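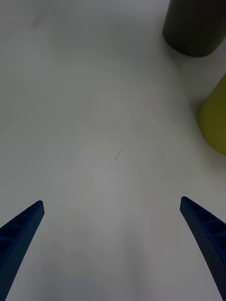
Skuvness Workshop | Tables and Sorting Group

Notebook entry, 2024-05-25
Entered by: Preben Lund
Copy to: Kwan-ho Lu, Hjalti Norðdahl

Subject: White table, paper cups and drink cans

The tabletop was wiped down with plain water before work began. A couple of tiny blemishes remain in the surface. They do not come off with a cloth and are to be left alone. Scouring powder is not to be used on this table; the matte finish on the old one at Toft was ruined that way.

Light on the table is still uneven. The upper left is brighter and cooler than the rest, and the near corners are dim. Mr. Norðdahl has asked that the ceiling lamp not be moved until he has taken his readings. Request no. 645 remains open.

Two tall paper cups are in use, one gray and one yellow, both with a white rolled rim. They are to be kept side by side near the back of the table. Cans are placed in the yellow cup.
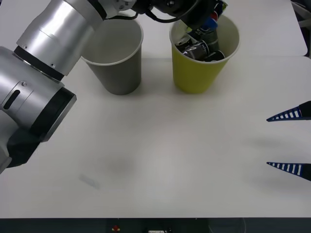 Gray and yellow cups at the back of the table, three cans in the yellow cup.

Three cans in one cup is a tight fit. They do not all stand straight, and the black one on the left leans against the opening. Mr. Lu proposes a limit of two cans per cup. I have no objection, but the sorting sheet would then need to be changed, and Þröstur Thygesen should be consulted first.

Supplies: 18 cups left in the cabinet, colors mixed. Order 843 to Astport has not been confirmed.

To do:
Replace the cloth.
Ask Darragh Daly for the key to the can store.
Write the cup colors on the sorting sheet, page 13.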